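Plavimer cloth subset: notes before you train on it

Version 7 of this README. Earlier versions carried a results table from the Fimow policy. I took it out, for reasons given further down.

What is in here

Recordings of cloth handling made with hand-held grippers, one wrist camera per gripper. Most clips involve a single piece of fabric on a bed or mattress, picked up by a corner or an edge, then pulled, spread or folded. Action labels come from the tracked gripper pose and the opening width. There is no force signal. Anyone telling you a policy trained on this learned how hard to pull is guessing.

Where the doubt starts

The claim usually made for hand-held collection is that it transfers to a real arm with no further work. We tested that on one arm in one room, 70 trials, and the folding success was 31. You will see that number quoted as encouraging. I would ask what counted as a fold. Our scorer accepted any result where two edges ended up on the same side, and when Marcelino Ibarra rescored the same videos with a stricter rule the total dropped to 18.

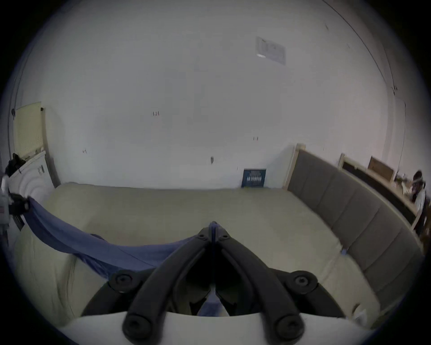

Two-handed clips need extra care. When both grippers hold the same cloth, each camera sees mostly its own fingers and whatever fabric lies between them, and the state of the far end has to be inferred. The Papadakis baseline treats the two views as independent and then joins them late. It does no worse than the joint model, which suggests to me that the joint model isn't using the second view for much.

Known problems

Backgrounds are not varied enough. The same walls and furniture come up again and again, and a policy can learn the room. We masked the background on a small split and performance fell, but the masking also clipped some fabric edges, so I can't say which of the two did it.

Pose tracking drifts when the cloth covers most of the view. Those segments are flagged in the drift column. They were left in — filter them yourself.

Splits

Use the split by room. The random split is kept only so that old Vivonell numbers can be reproduced, and it leaks.

Reporting

If you publish a success rate, please publish the scoring rule and the raw rollouts with it. Corrections go in the issue tracker, with the clip ID in the title.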